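Putting together, cleaning and storing desk microphones

Rhona Imrie

A desk microphone usually comes as a bag of parts and a folded sheet with drawings too small to read. There will be a weighted base, an upright of some kind, a swivel joint, a holder for the microphone and a cable. Putting them together takes ten minutes if you do it in the right order and most of an evening if you don't. I have now done it for myself, for my sister and for the talking newspaper in Mowat, and these are the notes I keep by me.

Before you start

Clear a space at least as wide as your outstretched arms. A kitchen worktop or a dining table will do. If the surface is stone or polished, put a folded tea towel where the base will go, because many bases are plain metal underneath and a small turn with the weight on it will leave a mark. Some have a foam or rubber ring. Run your hand over it first, as grit sticks to the ring and scratches just as well as metal does.

Take everything out of the packaging before you join anything. Screws and thread adaptors like to hide in the corners of plastic bags, so turn each bag inside out and shake it over a bowl. Keep the bags until the end. If a part is missing the shop will want everything back in what it came in.

A shallow baking tray is the best thing I know for small parts. A saucer is too small and a mixing bowl is too deep to see into.

Starting with the base

Put the base down first and leave it down. Screw the upright into it by turning the upright and keeping the base still. If you hold the base in the air and spin it on, you will cross the thread sooner or later, and a crossed thread on a cheap stand cannot be put right at home.

Turn backwards first, gently, until you feel a small drop. That is the two threads meeting. Then turn forwards. It should go easily with two fingers for the first few turns. If it goes stiff straight away, stop and start again.

Hand tight is enough. Pliers will chew the finish and you will need them again to undo it.

Swivel joints and knobs

Most trouble with desk stands comes from the joint. A microphone that droops slowly through a phone call has a joint that is not tight enough, and a knob that has gone slack or split has usually been forced while the joint was still clamped.

Loosen the knob before you change the angle, every time. Hold the microphone holder in one hand and the knob in the other. Set the angle, then tighten. If you push the holder round against a tight joint you are wearing away the very surfaces that grip, and after a few months of that no amount of tightening will hold it.

If a joint already droops, take the knob right out and look at the screw. Fluff and a bit of old grease are common. Wipe both parts with a dry cloth and try again. Don't oil it. A joint needs friction, and one drop of oil will cure it of that for good. If there is a washer, make a note of which side of the joint it came from. Mine went back on the wrong side for most of a winter.
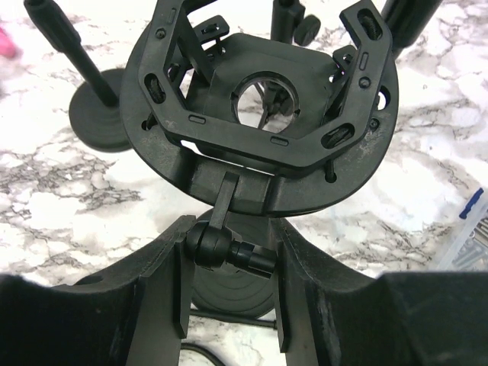 Should the holder go on the stand before the microphone goes in?

Put the holder on first and the microphone in last. An empty holder is light and can be turned onto the thread without anything swinging about, and there is far less to drop. The same goes in reverse when you take it all down - microphone out first, then the holder, then the upright.

Thread sizes

There are two sizes in common use, a thick one and a thin one, and a small brass or steel adaptor lets you go from one to the other. If the holder wobbles on the stand and never quite catches, you want an adaptor. If it won't go on at all, there may be an adaptor already in it that you need to take out. A wide flat screwdriver fits the slot. A coin will do if the adaptor isn't stuck.

Buy a spare adaptor when you see one and tape it under the base. The person you lend the stand to will come back without the original.

Holders with elastic

Some holders hang the microphone on loops of elastic, to stop knocks on the desk getting through. They work well and the elastic lasts a couple of years. When it goes, it goes at the hooks, so look there first. Replacement elastic is sold by length, and plain round hat elastic from a haberdasher works if it is the same thickness. Take a photograph of the old one before you remove it, from the front and from the side. The lacing pattern looks obvious and isn't.

Don't leave a heavy microphone hanging in an elastic holder over the summer. Take it out and lay it down. Hot rooms are hard on elastic, and so are sunny window sills.

Cables

Plug the cable in after the stand is up and the angle is set. Let it hang with a little slack, then fix it to the upright with one soft tie near the top and one near the bottom. Without ties the weight of the cable pulls the microphone round to one side. You will blame the joint, and the joint will be innocent.

To coil a cable, make loops as wide as a dinner plate and let it twist the way it wants to. Don't wind it round your elbow. Don't wrap it tightly round the base either, however tidy it looks in the cupboard, as the wire breaks inside just where it leaves the plug. I lost three that way before I changed my habits.

Label both ends. A strip of masking tape folded over into a flag is fine, with a letter on it in biro. If you have several sets, use the same letter for the stand and the box.
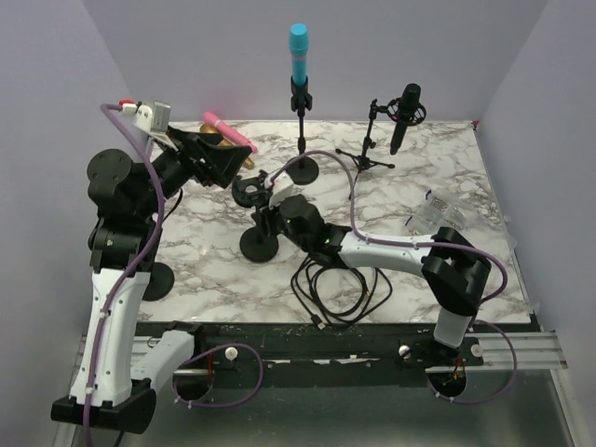
It helps to do one set at a time from start to finish when you have more than one on the go. Parts from two makes of stand can look the same and have threads that are very nearly alike, which is how they get ruined. Finish one, move it to the far end of the table, then open the next.

Cleaning

Dust first, with a dry paintbrush. An old one-inch brush with soft bristles is good. Go round the slots and openings, anywhere that dust settles and a cloth can't reach.

Then wipe the base and upright with a cloth wrung out in warm water with a drop of washing-up liquid. Wring it until it won't drip. Dry straight away, and pay attention to the underside of the base, where damp sits and starts rust. Matte black finishes show every fingerprint and every streak, so finish with a dry microfibre cloth.

Keep water off the microphone itself. If the metal grille unscrews, take it off and rinse it in the sink with the foam insert out, then leave both on a towel overnight. They need to be dry all the way through before they go back. Foam covers can be washed in the same water. Squeeze them, don't twist them.

Furniture polish is no good for any of this. It leaves a film that collects dust, and it makes the joints slip.

Rust on a base

A few spots can be rubbed off with fine wire wool and a little white spirit. Do it outside or with the window open. When it's clean and dry, a thin coat of clear nail varnish over the bare patch will keep it from coming back. Stick a circle of felt underneath if the original ring has gone. I cut mine from the 100 mm felt discs sold for plant pots.

Putting it all away

If you use the microphone every week, leave the stand up and just take the microphone off it. Constant undoing wears the threads. If it comes out only for the Christmas quiz, take it down completely.

Bases go at the bottom of the box, flat, with cardboard between them. Uprights go down the side. Holders go on top where nothing presses on them, and each microphone goes in its own pouch or a clean sock. The cable goes in last, in its loops, so it comes out first.

I use the Telano 26 litre box with the clip lid. It takes two full sets and can still be lifted by one person. The next size up holds 40 litres, and once it has metal bases in it I can't get it off the shelf. Clollora do a similar one with a divider, but the divider is too short to keep a base from sliding under it.

The clear plastic the parts came in is worth keeping if it isn't torn. A bag round each holder keeps the dust off. Leave the top open so damp can get out. If you have one of those little sachets that come in shoe boxes, drop it into the box and change it in the autumn.

Keep the box indoors. Lofts are too hot, garages too damp, and the cupboard under the stairs is usually just right if the hoover will make room.

What to keep with the set

One spare thread adaptor, a few soft ties, a short length of elastic, a wide screwdriver and the folded sheet with the drawings. I also write the purchase details on a card inside the lid, along with the item number. For ours at the talking newspaper it's 1229, and I have been glad of that twice when ordering a knob.

If you only do one thing on this page, loosen the knob before you move the joint.

Related tips
Getting sticky labels off plastic boxes
Looking after stone worktops
Stopping a desk lamp from drooping
Sorting a drawer of mixed chargers
Felt pads and where to put them

Last updated: August

Contact Zilstead Home Notes | © Zilstead Home Notes | Back to top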